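Skistov word list, read me first

Spelling and hyphenation list for the Skistov newsletter archive. Plain text, one entry per line. Started because three of us kept fixing the same words back and forth. Maintained by Anel Pillay, mostly evenings.

Last full pass: 2022-06-12

What's in it

words.txt - the main list
names.txt - people and place names, spelled the way they signed them
hyphens.txt - compounds we argued over
old/ - the April version, keep for now, some scripts still point there

Main list is tab separated. Word, preferred form, note. Note can be empty. Often is.

Where the words came from

Scanned newsletters, 32 issues. Issue 21 is missing, if you have a copy please write. Text recognition was done with Clelico on default settings, then read by eye. Reading by eye was me, so expect misses. The early issues were typed on a machine with a bad "e" and a lot of those came out as "c". Fixed most of them. "Thc" still turns up.

Names were harder. Steiner is also spelled Stiener in two issues, same family, we went with Steiner. Zelari is the street, not the bakery. The bakery had two l's. 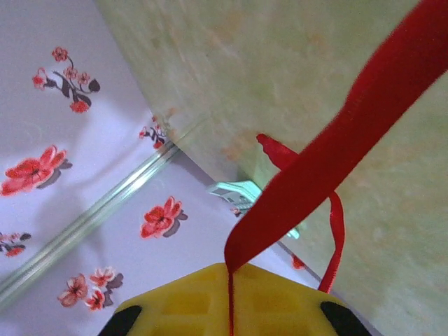 Hyphens: we dropped them where a normal dictionary drops them. Left them in for headlines, becuase the headlines get quoted and people want them exact. If the same word shows up both ways look at the note column.

Capitals. Month names, yes. Seasons, no. "Spring Fair" yes, it's the name of the event. "the fair" no.

How to use

Load words.txt in whatever spell checker takes a custom list. Most want one column, so cut the first two off... no, keep the second, cut the others. Encoding is UTF-8. Line endings are mixed, sorry, on my list.

Don't run it as a blind find and replace. Entry 31 will wreck every recipe page ("flour" / "flower", don't ask for it to be automatic).

Known problems

- duplicates in names.txt, harmless
- no entries for the ads, different typesetter, different rules
- accents lost in the first 3 issues
- some notes refer to page numbers in the bound copy, which don't match the scans

Changes since April

Split hyphens out of the main list. Removed words that were only ever in the crossword. Added the street names.

License

Use it for anything. Credit is nice. The newsletters themselves are not included and not mine to give out, ask the editors.

Corrections

Send the word, the issue and the page. A line from the text helps alot. No need to fill in a form, there isn't one.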